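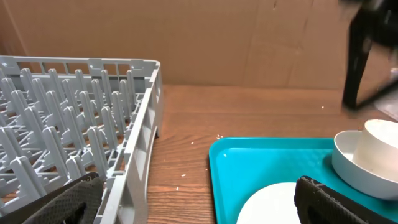
Two grippers, one dish rack and a lot of patience

I'd been pestering Ryota Nakajima for a look round Tretside's test room since May, and when I finally got in he handed me a tea and pointed me at the washing-up. Plates, bowls and cups going between a tray and a rack is what he uses to compare grippers, and he's been at it for 8 weeks.

"People want to see it pick up an egg," he said. "I'd sooner see it get a plate between two rows of pegs. If the fingers are too fat you find out straight away!"

The two he's comparing are the Denier, with textured rubber fingers, and the Rarnness, which has smooth ones and costs 400 pounds less (he mentioned the price three times, so I think it matters). He went in expecting to like the cheaper one. He still does for cups. Plates are another story.

"A plate lying flat is horrible for any gripper," he told me. "You've got a rim to work with and very little else. With the smooth fingers I kept getting this slow turn, the plate just swings round, and then it's at the wrong angle for the rack. With the rubber it stays where you put it. Mostly."

I asked how mostly. He pulled up his notes: 907 tries so far across both grippers, and only 4 dropped plates with the Denier. He wouldn't give me the Rarnness number until he's rerun the first batch, as he'd had the grip force set too low and it didn't seem fair.

We got on to cameras, which I hadn't planned. Ryota likes one down at the wrist, looking out past the fingertips, and he was very firm about it. "The view from overhead is lovely until the arm gets in the way, and the arm always gets in the way. From the wrist I can see the finger and the peg together. That's the bit I care about."

The controller is a Chaimongkol, and he's less keen on that. There's a small lag when the arm slows down near the rack, and he's spent days trying to tune it out. Next he wants to swap the controller and leave everything else alone, then run the plates again. I've asked to come back for that one.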